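Tritholm: two-armed robot versus a bathroom door (simulated)

README for the data release

Tritholm is the simulation half of a project that lives in one bay of Drandby, a shared workshop with good light and a bad compressor. The long-term plan is a homemade two-armed robot that can get itself in and out of a small bathroom. The short-term plan is to let it hit a door that costs nothing to replace. Everything in this release is rendered. No plumbing was harmed.

What you get

1,092 episodes of door and passage work, each with head camera video, joint positions, gripper commands and a plain text log. Episodes come in folders of 40, except the last one, which has 12 and a faint air of abandonment. The robot body is the same in all of them. The wall materials are shuffled between folders, and my taste in brick may be judged accordingly.

The door is the hard part. It is big and pale, and in a narrow passage it takes up most of what the head camera can see. One arm has to work down at the door while the other stays up and keeps its fingers off the wall. 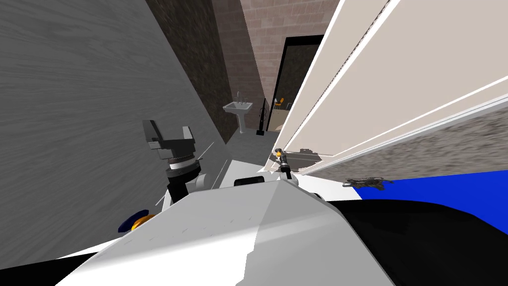
Left gripper up and open, right gripper at the bottom corner of the door.

Scene notes

The room was built in Girnine, my own scene editor, which does walls well and everything else eventually. The fixed items are a pedestal sink, a black-framed doorway into the next room, and one thin black thing on a small base next to the sink. The asset file calls it stand_02. I have spent one whole evening wondering if it is a mop. It has collision turned on, so the robot treats it with respect either way.

There is a large flat blue surface on the right-hand side. It is plain blue with no texture, and it stays that way in this version. If your segmentation model falls in love with it, mask it out.

How it was made

I drove the arms from a pair of secondhand joysticks bolted to a scrap board. The base moves were scripted. Physics steps at 1,000 per second and the logs keep every 32nd step, a number picked because it was already in the config file. Changing it broke the plotting script, so it has tenure.

To replay an episode, unpack the folder, point the viewer at the log and press the space bar. Press it again if nothing happens. The viewer opens paused, a choice I made in March and have been annoyed by ever since.
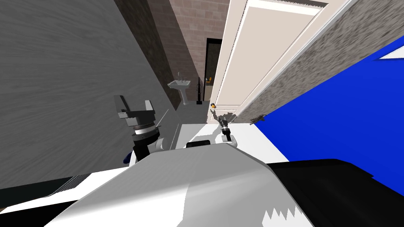

Page last changed: 23 Aug 2026

Known problems

The head camera can tilt a long way over, and in those episodes the brick runs downhill toward the back of the room. The camera pose is logged, so you can straighten things out yourself. I left the video as rendered.

The robot's own white torso fills the bottom of many views. Crop it if you like, but keep the small black rectangle on top if you use my alignment script, which depends on it more than it should.

Finger contact with the door edge is generous. The solver will sometimes report a touch when there is a sliver of air between the two. Check the contact force column before you celebrate — I celebrated first.

Door hinge friction is a guess. I pushed the real bathroom door at Drandby with a luggage scale until someone needed the bathroom, and that is the value in the file.

What it is not good for

Please don't train something on this and send it into a real bathroom with a real person in it. There is no water in the simulation, no bath mat, and no one shouting. Grasping results won't carry over to small objects either. The grippers were tuned for doors and door edges, and they handle anything smaller with the grace of salad tongs.

Versions and reuse

The current release is the second. The first had the left and right arm columns swapped, and I would be grateful if you deleted it. Code and logs are free to use with credit to Tritholm. The wall textures come from the Tierney pack and keep their own license, which is in the textures folder.

Bug reports go in the tracker. Include the folder number and the episode number. "The door is weird" has been filed already, by me.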